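Chapter 4
Collecting Two-Handed Demonstrations of Small-Object Handling

By the end of this chapter you should be able to plan a short recording session with hand-held grippers, label its parts, and judge whether an episode can be used for training. The chapter assumes you have read the material on gripper geometry in Chapter 2. Camera calibration is left for Chapter 5.

4.1 Why small objects are treated separately

Most early demonstration sets were built from cups, blocks and boxes. A policy trained on them can be off by the width of a finger and still finish the task. Jewelry removes that margin. A ring or an earring is smaller than the pad that grips it, it reflects light, and it tends to lie against other pieces. The pads also hide the object at the moment of contact, so the last part of the approach must be learned from images in which the target is only partly in view.

The Lollwood method, used throughout this chapter, records a person working with one gripper in each hand. No robot arm is present during recording. The gripper path is recovered later and mapped to the arm. Sessions are held in ordinary homes, on whatever surface the household offers. Printed cloth is accepted and in fact preferred, as a plain tabletop teaches the policy to find objects by contrast alone.

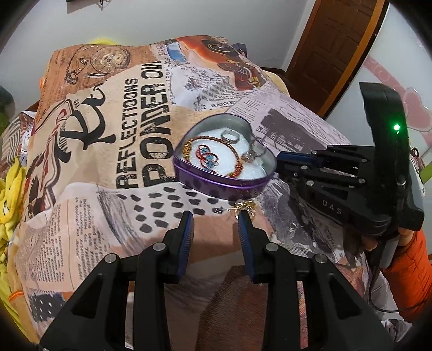

4.2 Dividing an episode into phases

An episode is one attempt at one task. For sorting tasks with an open container, label each episode with the following 4 phases:

1. Approach. The jaws are open and moving toward the target.
2. Close. The pads meet the object. The phase ends when jaw width stops changing.
3. Carry. The object moves with the gripper.
4. Release. The jaws open and the object stays where it was put.

Each gripper gets its own set of labels. The two sets often do not line up, and they should not be forced to. One hand may be in Carry while the other is still in Approach. Annotators who worked on the Orkotberg set were first told to use a single label for both hands, and much of that set had to be labeled again.

A failed grasp is marked as Close followed by Approach. Do not delete it. The Umali baseline was trained on 2000 episodes with the failures removed, and it had no way to recover after a missed pick.

4.3 Holding with both hands

Two-handed holding is scored as its own condition. Both pairs of jaws are closed on separate pieces, and neither piece may be set down until the annotator's start mark has passed. Thin rings are the harder case, as a small change in jaw angle can hide most of the ring from the camera.

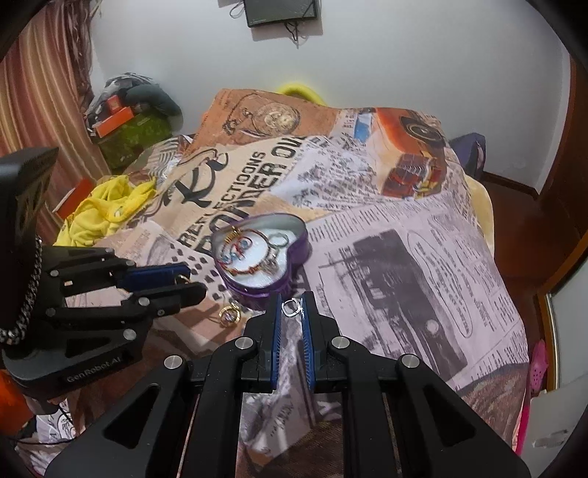
Figure 4.2. Both grippers holding small pieces of jewelry near an open heart-shaped box.

In the Damer trials, 38 episodes of this condition were held back for testing. Section 4.4 explains how they were chosen and why episodes from one household must all fall on the same side of the split.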